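**Mỹ Tăng** · 8 June 2021

Right, a few of you asked how the evening class is going so I'm doing a thread. I signed up to learn Spanish at the age when my knees click on the stairs, and I have Thoughts.

---

First thing. I did two years of Spanish at school and was convinced it was all still in there somewhere. It was not. What I had was the days of the week, "where is the library" and a song about a cockerel.

---

Our teacher is Olga Riquelme, from Chile, and she speaks at the speed of a dropped tray. She does slow down if you ask. It lasts one sentence and then off she goes again, and I love her.

---

There are 9 of us on the register. I mostly sit with Abimbola Olaniyan, who grew up in Lagos and already has three languages, so she picks things up at a rate I find quite rude. She's the one who got me saying everything out loud on the bus. People do move seats.

---

Things I've got the hang of:

- ordering food
- saying what I did at the weekend, as long as I did something regular
- complaining about the rain
- telling the time (not the quarter to's, don't test me)

---

Things I haven't:

- the subjunctive
- por and para
- rolling my r's. Tâm says I sound like a moped that won't start

---

On por and para - I've read four different explanations and each one makes sense right up until I have to write a sentence. Melaniia Semeniuk in our group just picks one and says it with confidence. She's right more often than I am!

---

Someone in my replies asked about apps. I've used one for the streak and that's all I can say for it. I could tell you the bear drinks milk in three tenses, but when Olga asked me what I'd had for lunch I panicked and said "Tuesday's child". In English.

---

What's helped more is a plain notebook. Five new words a night, written in a silly sentence, then read back at breakfast before I've looked at my phone. I read somewhere that you want 3000 words before a newspaper gets comfortable. At my pace, with the nights I forget, I should be there by 2051. See you then.

---

Also the radio. I put a Chilean station on while I do the washing up and don't try to follow it. Last week I caught a whole advert for mattresses and had to go and tell somebody.

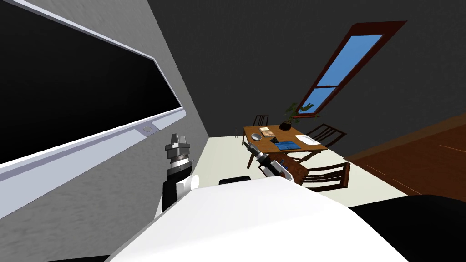
---

Anyway, the homework. We've got to give a short talk on a place we know well, no notes, and I've picked my nan's kitchen because I know all the words for saucepans. Abimbola is doing Lagos traffic, so I'm going before her and not after.

---

Tâm Phùng has offered to be my practice audience. He doesn't speak a word of Spanish so I've been getting a very good response so far.

---

To the person asking if it's too late to start at sixty: the oldest in our lot is seventy-four and her accent is miles better than mine. Do it! Bring a cushion though, the chairs are awful.

---

If anyone's got a good easy reader to recommend, past tense, not too many murders, pop it below. I've finished the one about the lighthouse twice.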